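# Why Do Dishes Like a Rack?

Think about your last bowl of cereal. You ate it up, somebody washed the bowl, and then what? It had to dry! A dish rack makes that job wonderfully easy, and all it needs is some help from air and gravity.

Gravity is the pull that brings everything down, even tiny drops. Stand a plate on its edge and the water slides right off. Lay it flat and the water just sits there in a puddle. 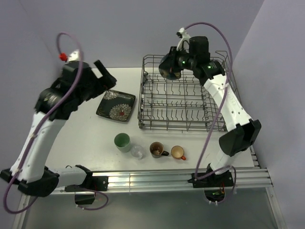 Air does the other half of the work. Bit by bit, water turns into a gas too small to see and floats away. Grown-ups call this evaporation (say it: ee-VAP-or-AY-shun). The gaps between the wires let air reach the front and the back of each dish! 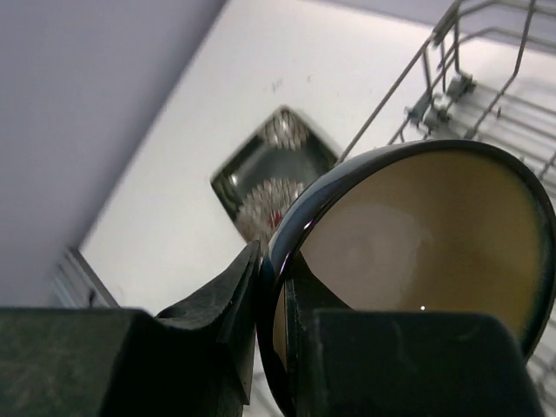 Bowls are the tricky ones. They're made to hold things, and they'll happily hold water too! Tip one sideways, like the dark bowl with the shiny rim, and water has a way out over the edge. Tip it all the way over and it drains even better.

Mugs are deep, so they go upside down as well. Leave a little space between neighbors so the air can squeeze through.
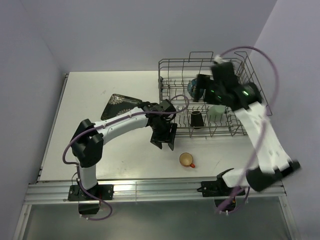 **Can I just use a towel?**

Sure you can! A clean, dry towel soaks up water fast, but once it gets soggy you'll need a new one.

Try it tonight: wet two spoons, stand one up and lay one flat. Check them after 20 minutes!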